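五月的预算表，我又改了一遍

公司群里昨晚十一点还有人在问设备预算什么时候交。我说已经交了，然后早上起来又撤回来改。改到中午，索性把这几个月攒下的牢骚写在博客上，省得一个一个人去解释。

先说背景。我们是做家居小件的，挂钩、杯架、收纳架这一类。去年底开始，上面想在装配和摆放这两道上试试自动化，机械臂买不买、买几台、什么时候买，最后都落到我这张表上。我学的是财务，后来转去管设备采购，对机器人的了解全部来自供应商的演示和自己啃的说明书，所以下面的话请当作一个付钱的人的看法，技术上说错了欢迎在评论里骂。

第一家来谈的是Zamani。他们的方案写得漂亮，封面烫了字，里面有一页叫“三年愿景”。我翻到报价那页，整套系统打包成一个价，单位万元，300。我问能不能拆开，本体多少、末端多少、软件多少、安装调试多少，对方销售说拆开就不是这个价了。那就更应该拆开给我看看。磨了两个星期，拆出来的清单有一行叫“智能化服务”，占了76，后面的备注栏是空的。

我把这一行圈出来发给Houshang Moradi。他在我们这边管产线，脾气比我好，回了我一句：这一行你问三遍，会得到三个答案。我真的问了三遍。第一遍说是算法授权，第二遍说是驻场工程师，第三遍说是“后续数据迭代的能力储备”。第三个答案我抄在了本子上，到现在也没看懂。

第二家是Fultomik，走的是另一条路。他们不急着卖机械臂，先劝你做示范数据：人拿着手持夹爪把活儿干一遍又一遍，记下来，拿去训练，以后机械臂照着学。听上去很合理，起步也便宜，不用一上来就停产线打地基。Lama Azar特别喜欢这个思路，她是我们技术部里唯一一个认真读论文的人，中午吃饭都在讲。我没有她那么激动。我干这行养成的毛病，凡是起步便宜的东西，我都要往后翻，看看贵的那一段藏在哪儿。

翻了以后，果然后面几页比前面几页有意思。

手持夹爪本身的价钱，单看确实不吓人。可是双手作业要两只，这是一对；干活的台子要固定，要有框架；线要走，人要培训；录下来的东西要存，存完要有人看，看完要有人剔掉不能用的。最后这一项在Fultomik的报价里一个字都没有。我问谁来剔，对方说“贵司工艺人员最了解工艺”。翻译过来就是我们自己剔，工资我们自己发。

还有一件事是工时。销售讲的时候喜欢说“一条示范只要很短时间”。我相信。我也相信一个杯子只要很短时间就能洗完，但是我家水槽里永远有杯子。一条很短，架不住条数多，更架不住中间要复位、要换件、要歇手、要重来。报价里按条算钱，我们这边按小时发工资，两边的账压根不在一张纸上。我让他们给一个“每有效小时产出多少可用条数”的数，邮件发过去，回来的是一份新的产品手册。

后来我干脆自己去看了一回。去的是Stirniditz那个场地，不大，地上铺着深灰色的地毯。用的件是一个白色的挂杯架，圆底座，中间一根细杆，顶上一圈弯钩，跟我们自己卖的东西是一个路数，所以看起来特别有代入感。两只手各拿一个黑色夹爪，夹爪上面都顶着一块灰色的三角板，旁边的地上盘着一堆黑色的线。
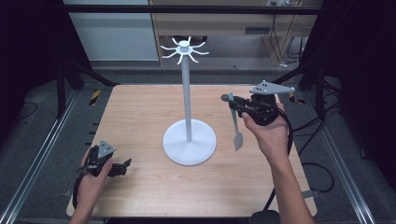 我在现场记下的几笔账

第一笔，台子。大家谈预算的时候眼睛都盯着夹爪，可那天我看得最久的是桌子周围那圈铝型材。这东西不贵，但要量、要切、要装、要调平，装完了换个品种可能还得改。我们厂里光是给现有工位改一副架子，从提单到用上，从来没有一个星期内完成过的。采购单上它叫“辅材”，排期表上它经常是最后到的那一个。

第二笔，线。做过设备的人都懂，线是最便宜也最磨人的。夹爪拖着线，线怎么绕、怎么固定、人转身会不会绊到，这些没人写进报价单。我在表里给线缆和走线单独开了一行，旁边写了“含备件”，Houshang看见以后给我点了个赞。他那边去年有一回停线，查了半天，最后就是一根接头松了。

第三笔，人的手腕。夹爪是要人拿着的，上面还顶着板子，左手上缠着黑色的带子和线。我在那边借来拿了一会儿，没有称重，也不敢说重，只是放下来以后胳膊有感觉。要是让工艺组的人半天半天地拿，轮换怎么排，要不要加人，工伤险那边要不要打招呼，这些钱最后都会找到我。我把轮换人力按两班写进去了，技术部觉得我写多了。写多了年底可以退，写少了年底要求人。

第四笔，件的种类。现场拿一个挂杯架做，看着挺顺眼。问题是我们目录里在售的型号有158个，光是带钩子的就有一大堆，钩子朝上的、朝下的、能拆的、不能拆的。Lama说模型可以泛化，学会了一种，相近的就不用从头来。我问她“相近”怎么写进合同。她想了想，说这个问题确实不好写。我很感谢她没有硬给我编一个答案，这半年里这么回答我的人不多。

第五笔最容易忘，就是那批数据归谁。我们的人、我们的件、我们的工艺，录出来以后存在谁的盘里，合同到期以后能不能带走，带走以后别家的软件读不读得了。Fultomik的合同模板里写的是“双方共同享有”。我请法务看，法务说共同享有是最难享有的一种享有。这句我打算裱起来。

关于“看起来快要成熟了”

写到这里肯定有人要说我保守。我承认。但是我想讲讲我的保守是怎么来的。

几年前我在上一家公司经手过一套视觉分拣，也是演示的时候样样都好，灯光调好，件摆好，跑给领导看，掌声很热烈。进厂以后先是反光的件认不准，加了遮光罩；加了遮光罩以后检修不方便，又开了门；开了门以后漏光，又认不准。前后折腾下来，追加的钱没有一笔在原始预算里，追加的理由每一条单看都站得住。最后那套设备倒也用起来了，只是只跑一个品种，剩下的还是人在分。年终总结上它叫“局部落地”。

所以我现在看任何演示，脑子里都会自动分成两栏，一栏是我看见的，一栏是对方说的。Stirniditz那天，我看见的是人拿着夹爪在一个杯架旁边忙。对方说的是这些动作以后机械臂都能做。第二栏也许全对，我没有本事证明它错，可是付款条件只能挂在第一栏上。要我为第二栏付全款，那不叫采购，叫捐赠。

供应商最怕听的一句话是“先付一部分，做出来再付剩下的”。Zamani听完说要回去请示，请示到现在。Fultomik倒是答应得快，快得我有点不放心，回头一看他们把验收条款改成了“完成示范采集即视为交付”。采集完成就算交付，那后面训练出来的东西能不能用，跟谁都没关系了。我把这一条划掉，发回去，他们又加回来，我再划掉。这份文档的修订记录现在比正文长。

预算最后怎么排的

有朋友私信问过我怎么写这种表，我就把目前的排法贴出来，不保证对，只是我自己能睡得着的一种排法。

机械臂本体今年不买。这一行留着，金额写零，备注写“待试做结果”。留着是为了明年不用重新立项，走过流程的人都知道重新立项要掉几斤肉。

手持夹爪先租一对，不买。Fultomik一开始说没有租的，后来又有了。租金按月，押金我嫌高，还在谈。

台架自己做。厂里维修组会切型材，图纸让Lama画，她嘴上抱怨，第二天就发过来了，还多画了一版可以拆的。多出来的那版我看着更好，就按那个报。

人力单独成行，写明几个人、哪个组出、出了以后原来的活儿谁顶。这一行我跟三个组长都吵过，吵完数字反而清楚了。以前大家爱写“利用空闲时间”，我在厂里这么久，没见过谁有空闲时间。

数据存储和筛选也单独成行。硬盘便宜，看数据的人不便宜。筛选这部分我先按半个人头算，估计会不够，在备注里老老实实写了“估计会不够”，财务总监看了居然没打回来。

不可预见费按百分之20留。往年这类项目习惯留得很薄，觉得留多了像是没想清楚。可是本来就没想清楚，市面上我也没见着谁想清楚了。与其到时候一笔一笔打报告，我情愿现在挨一次骂。

试做只选一个品种，就从挂杯架里挑，型号代号Plallside那一款，走量稳，换代慢，录完不至于件已经停产了。为了选它，产品部和我来回了好几轮，他们想选新品，因为好看，拿去展会也有面子。我说展会的钱从展会的预算里出。

试做六月开始，先看一件事：同一个动作换一个人来做，录下来的东西还能不能用。这个问题不高级，Lama还嫌它太小。但我们厂的人会请假，会调岗，会辞职，如果一套数据只认一双手，那我租的就不是夹爪，是那个人。

几个没谈拢的地方

保修。夹爪租用期间坏了算谁的，对方要分“正常损耗”和“使用不当”，我问摔一下算哪个，对方说看情况。看谁的情况没有说。

软件升级。合同期内免费，合同期外另议。“另议”两个字我见一次划一次，要么给价，要么给上限，没有上限的东西我填不进格子里。

培训。报价里含一次。我们工艺组是轮班的，一次培训最多到一半人，剩下一半由到过的人转教，教成什么样看缘分。我要求两次，对方说可以录像。录像可以，再来一次人也要。

进度款的节点目前卡在第二期。我要挂在试做结果上，他们要挂在日历上。这个我不会让，Houshang也站我这边，他原话是日历自己会走，不用给它付钱。

表我今天下午重新提交了，版本号后面已经不好意思再加“最终”两个字，改用日期，文件名里写的是2019年5月6日。Zamani那边的回复还没有等到，等到了再补一篇。评论里要是有租过这类手持夹爪的，麻烦说一下你们押金付了几个月，我这边对方开口要六个月，我还到了三个月，不知道是不是还亏。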